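# The Weight at the Bottom

## What a kitchen utensil stand has to do, and how to judge one on a worktable

A utensil stand is a simple load problem. A heavy base sits on a flat surface, a pole rises from it, and long-handled tools hang from hooks or a ring at the top. Every tool added raises the center of mass. Every tool taken off shifts it sideways. The base has to absorb both changes without lifting at the rim.

Most buyers look at the hooks first. The base is the better place to start. A round base tips about whichever point of its rim is nearest the load, so its resistance is the same in all directions. A square base of equal width resists better toward its corners and no better toward its sides. For a stand that will be approached from several positions, round is the easier shape to predict.

Weight matters as much as width. The Sikano stand, a common design in small restaurant kitchens, has a base listed at 1,401 grams. The narrower Bolen lists 712 grams. On paper the Bolen should hold four tools of ordinary size, and it does, provided they are hung in opposing pairs. Hang the heaviest two side by side and the far rim lifts at a light push. The Sikano tolerates the same arrangement, though it rocks.

Surface is the third factor, and the one most often left out of product listings. A polished metal base on a smooth white top has little friction to work with. It slides before it tips, which protects the stand and does nothing for whatever is standing next to it. A worktable with a wooden edge gives a clear visual limit: keep the base well inside it, with enough room behind for the longest tool to swing.

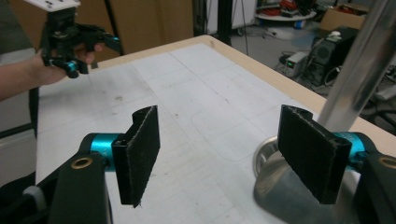
Ansari disagrees on the last point, and wrote in May to say that a base set close to the back edge is safer, as the tools then hang over nothing that can be knocked. That holds for a table pushed against a wall. On a table worked from all sides, the back edge is somebody else's front edge, and the clearance has to be kept all the way around.

### Handles and loops

The tool end of the arrangement gets less attention than the stand. A stainless handle usually hangs in one of two ways, from a hole through the flattened end or from a loop of bent wire. The hole is stronger and easier to clean around. The loop is easier to hang, because it presents a wider opening to the hook and can be found by feel.

Loops have two faults. The first is spread: a light wire loop opens slightly each time the tool is pulled off at an angle, and after enough service it no longer sits centered. The second is the joint where the wire enters the handle. If there is play, the tool swings on two pivots and takes longer to settle. Hold the handle level and tap the loop. A rattle means the joint is loose.

Length decides spacing. Tools on neighboring hooks should hang without touching, and their lower ends should clear the base. Where a ladle or turner reaches the disc, it rests part of its weight there and leans outward at the top – a small effect, but it puts the loop under side load all day. A taller pole fixes this at the cost of stability. A shorter tool fixes it at no cost.

### Loading order

The sequence is short:

1. Set the base down flat and turn it by hand. It should move without a scrape or a wobble.
2. Lay the tools out on the table beside it and sort them by weight.
3. Hang the heaviest first, then the next heaviest directly opposite.
4. Fill the remaining hooks in the same way, lighter tools last.
5. Unload in reverse.

Laying the tools flat before hanging them adds a minute to the job and is worth it. Differences in length are hard to judge on the hook and easy to judge on a tabletop. Point all the handles the same way, with the loops toward the stand, so that each tool can be picked up near the end that goes on the hook.
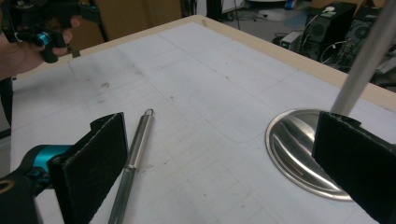

*A long stainless handle with a wire hanging loop, laid beside the round base of the stand.*

### Cleaning and finish

Polished bases show streaks. A damp cloth followed by a dry one is enough in most kitchens, wiped in one direction on a brushed finish and in any direction on a mirror finish. Lift the base to dry the table beneath. Water held under a flat disc dries slowly and leaves a ring on painted or coated tops.

The junction of pole and base needs more care. On the Stetar and similar models the pole threads into the disc, and the thread backs out by small amounts as the stand is turned. Check it monthly – hold the base still and turn the pole clockwise until it stops. Hand pressure is sufficient. Pliers will mark the finish and can strip the thread.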